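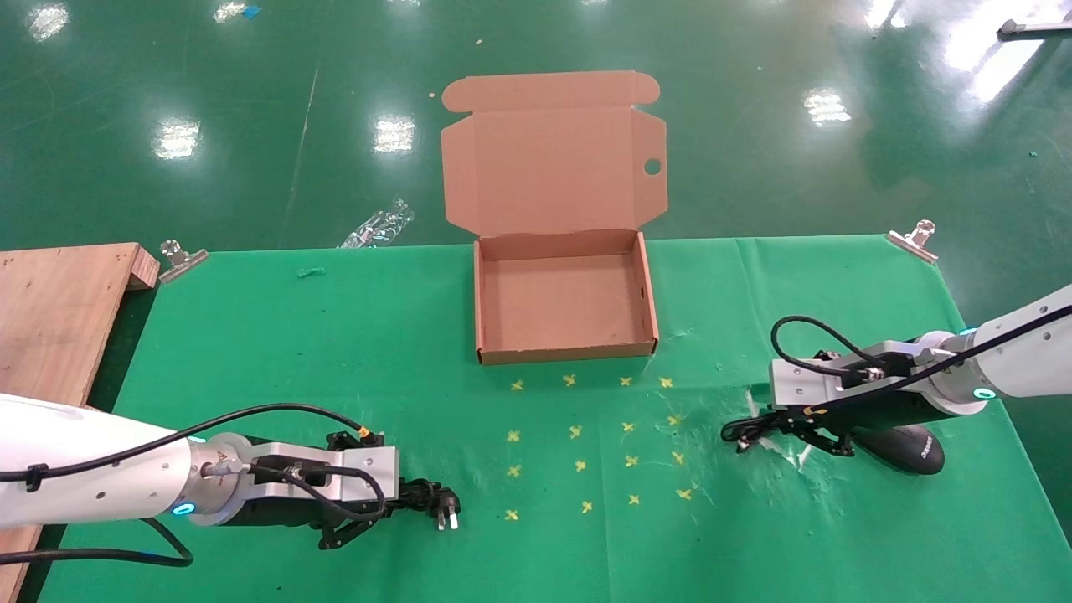
Subject: Re: [cell-practice] Draft 7, section on cabled items

On the draft, the Flallex group wrote:

> Section 4 says "place the item in the box" and leaves it there. For a
> mouse or a charger we need to know what happens to the cord. Our
> operators each do it their own way and the reviewers then mark half of
> the episodes down. Can we have one rule? We would also like the
> clearance figure back, as 700 mm between wrists was in draft 6.

Agreed on the first point. Proposed wording for 4.3:

Where an item has a lead, one arm takes the plug end and the other takes the cord close to the item. Both grippers must be closed before either arm lifts. Hold the plug by its body, with the prongs clear of the fingers. The lead goes in the box before the lid is shut, and no loop may hang over the front wall.

We tried this at Swati with a mouse on the green cloth. The cloth is clipped at the back corners and it creases when a cord is dragged over it, so I would add "do not drag" to the same paragraph. Please also check the cloth and the floor behind the table for scraps and bottles at the start of a shift. The present checklist covers the tools and the arms only.

On clearance, I would rather leave 700 mm out. It came from the Stevodari cell, where the table is 810 mm deep, and it doesn't carry over to smaller ones. The yellow crosses should be enough if each site writes down which ones it starts from.

One thing still open: Sonduvov want a lead longer than the box to be tied first. We ran 18 trials without ties and I can send the notes to anyone who asks. Comments on 4.3 by the end of October please, to the list and not to me.

Editor, section 4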